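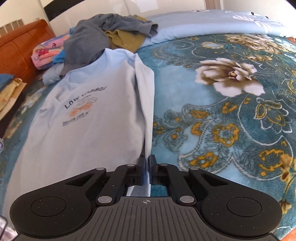 Search this blog
Type and hit enter

Folding on the Bed

Saturday, June 14, 2025

I fold laundry on the bed. I've tried the kitchen table and the top of the dryer, and I always end up back in the bedroom with everything in a heap near the pillows. The teal blanket with the flowers is big enough to work on, and the mattress is a good height if I stand close.

The T-shirts take the longest. I own too many of them, and most came from events. The light blue one is from a day of talks in Worngate that I went to in May. They handed them out at the door in whatever size was left. It has turned out to be a good shirt to sleep in, so it goes through the wash more than most.

My method is simple. The shirt goes down face up with the collar away from me. I smooth it with the side of my hand, starting at the chest and working out. Then one side comes in toward the middle in a long strip, sleeve and all, and the sleeve gets turned back so it doesn't stick out. Same on the other side. Then the hem goes up to the collar, and once more if it's going in the shallow drawer.

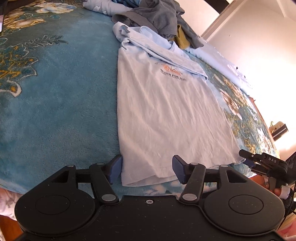

The hem is where I go wrong. If it's crooked when I start, the whole thing comes out crooked, and I don't notice until it's in the stack. Now I pull the bottom edge straight before I touch the sides. It takes a few seconds per shirt. I also stopped worrying about small wrinkles. Thin cotton is going to have them unless you iron it, and I don't iron T-shirts.

Printed shirts get folded so the print is on the outside. I can find the one I want without digging through the drawer. My sister-in-law rolls hers and says it saves space. I tried it for two weeks and they came undone every time I pulled one out.

Sweatshirts and anything heavy I leave for last. They go on the closet shelf, and they make a better base if they're stacked in one go. Socks I do sitting down.

I still need to sort out the second drawer, where the old shirts are. Some of them haven't been worn since we moved to Jerna. I'll probably cut up a few for rags and drop the rest off next time I'm driving that way.

Posted by Tirta Govindasamy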